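# Cusovix two-finger gripper kit, after one school year

Our robotics club at Dreltside bought two of these in July, one for each arm on our bench. The club has 11 students, mostly juniors, and the project for the year was a set of kitchen tasks for the spring showcase: stacking, sorting, wiping, pouring. We had been using printed claws before this. I coach the club and I paid for nothing myself, so take the comments on price with that in mind.

**Assembly**

The housing comes closed up, but the fingers come in parts. The box says one hour. Our first gripper took a full afternoon and the second took two hours. The drawings for the finger links are small, and two of the pins are nearly the same length. Put one in the wrong joint and the finger still moves, but it binds near the end of its travel. Sort the pins on a tray before you begin.

All the tools you need are in the box except a decent screwdriver. The one supplied rounded off at the tip within a week.

**Grip**

This is the best part of the kit. The jointed fingers wrap a little around whatever they close on, so round things stay put much better than they did in our flat claws. Foam blocks, spoons, tape rolls and small jars were all fine. Thin cards and anything lying flat on the table were poor, and we gave up on coins.

The heaviest thing we lifted without slipping was 600 grams. The students wanted to go higher and I said no.

**Software**

We run the arms with Lim, the control program our club already used, and the gripper showed up in it after one driver install. Setting the closing force is a slider with no units. We wrote our own chart of slider positions on masking tape and stuck it to the monitor. Students who missed a session could pick it up from there, so it worked out, but the maker should print one.

**Pouring**

Pouring was the task the club cared about most. We used plastic cups, a white table and a white cloth behind it, which made it easier to pick out the objects in our recordings. Getting hold of a metal container was simple. Tilting it at a steady speed took the students over 12 sessions to get right.

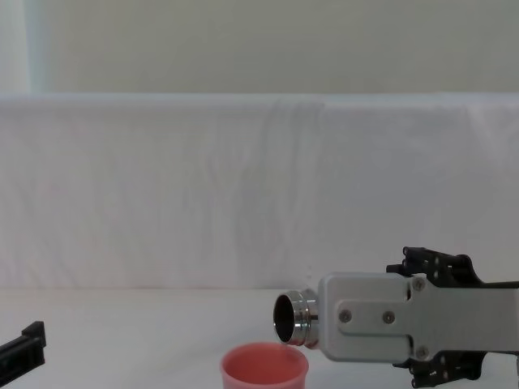 Most of that time went into the wrist motion, and I don't blame the gripper for it. What I do hold against it is a small amount of play where the fingers meet the housing. With a smooth metal container, the angle can shift by a few degrees partway through a tilt. A strip of rubber on the inside of each finger fixed most of it. The older Tidus gripper we borrowed for a month had less play, but it was slower to close and dropped round objects more often.

**Wear**

After nine months, one pin has worked loose and been replaced from the spares bag. The housing screws needed tightening once. Dust gets into the finger joints and a dry brush clears it out.

**Would we buy it again?**

Yes, for a club with students who are old enough to be patient with small parts. For middle school I would look for something that comes assembled. Order extra pins with the kit, as shipping on them alone costs more than the pins do.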